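The Channel Has Landed

10 September 2019

Filed under: house, drains, things I used to have no opinion about

Regular readers (hello, Eluned) will remember that in February our back passage flooded. Please keep the jokes to yourselves, I have heard them all from my brother-in-law. The passage is the bit between the kitchen door and the shed, it is paved in something the colour of old tea, and when it rains hard the water comes down off the lane, has a little think outside the kitchen, and then comes in to see what we're having for supper.

I had assumed the cure would be a man. It was going to be a man with a digger and a van and a long intake of breath. The man came, breathed in, and quoted a sum I won't repeat in front of the children. So I have spent the summer learning about linear drainage instead, and am now the sort of person who looks down in car parks.

What you need, according to everyone, is a channel. You cut a slot across the path, you set the channel in it, the water falls in and goes somewhere that isn't your kitchen. The choice is plastic, concrete, galvanised or stainless. Plastic is cheap and Ching-wen Lo at number nine had hers crack the first time somebody wheeled a full skip bag over it. Concrete is what the council uses and weighs what you'd expect. Galvanised looks like a cattle market. Stainless is for people with wet rooms and nice ankles.

Reader, I bought stainless. I bought it second-hand, in my defence, from a salvage yard called Draseo, which is out past the garden centre and is run by Chi-keung Shek and a very old radio. He'd had a job lot from a commercial kitchen that had given up. The lengths had been in there long enough for him to be bored of them, and I got mine for 60 pounds, which he said was robbery and I said was also robbery, and we shook hands.

I then had to get it home. It does not fit in a Fiesta. It fits in a Fiesta if you put the passenger seat flat, open the window, tie a tea towel to the end that's sticking out and drive as if you're bringing back a wedding cake. My daughter I-hsuan sat behind me holding the middle and giving a commentary. Two cyclists overtook us.

Cleaning it took a whole evening. It came with a skin of kitchen on it, the sort of brown lacquer that used to be chips. I tried washing-up liquid (nothing), then bicarb (a paste, and still nothing), then a degreaser called Flotdale that Yuk-lan Yau lent me with the words "windows open, and not your good gloves". That shifted it. Go with the grain of the metal, and don't use wire wool. I did one end with wire wool before I'd read that, and that end is going by the shed.

After which comes the polishing, and here I may have lost the thread. It's going in the ground. It's going to have leaves in it. Snails will use it as a bypass. And yet there I was at gone eleven with a soft cloth, going back over the same smear, because every time you wipe a fingerprint off polished steel you leave another one with the hand you're leaning on.
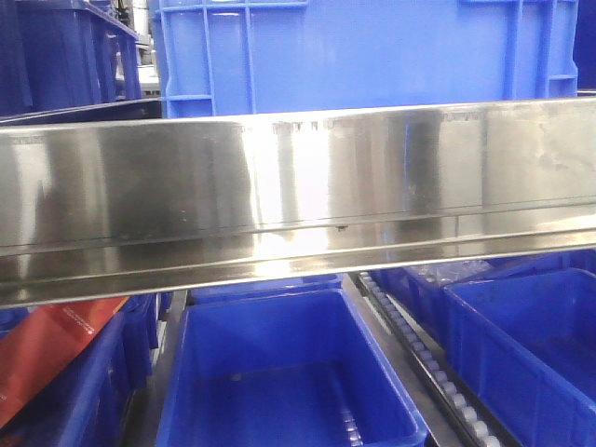
Does stainless steel rust if you bury it outside?

Decent stainless holds up well in a garden path, though it can pick up brown spots from road salt, wet cement, or bits of ordinary steel left on it by the wrong brush. Rinse it off now and then and it should outlast the paving.

I looked that up after I'd paid, naturally. Road salt is a slight worry, what with the lane, but the gritter only comes down ours if it's lost.

Next job is the slot. I've chalked it out and the chalk has washed away, so I've chalked it out again. Eluned says the fall needs to run towards the shed end and has lent me a spirit level with strict instructions. There's also the matter of the outlet, which has to join up with a gully that on the house plans is in one place and in life is under the water butt. The water butt holds 200 litres and is full. I'm taking suggestions on how to move it that don't involve emptying it into the passage.

I still need a grate, too. Draseo didn't have one to match and new ones cost more than the channel did. If anybody has a length going spare, I've got a Fiesta and a tea towel.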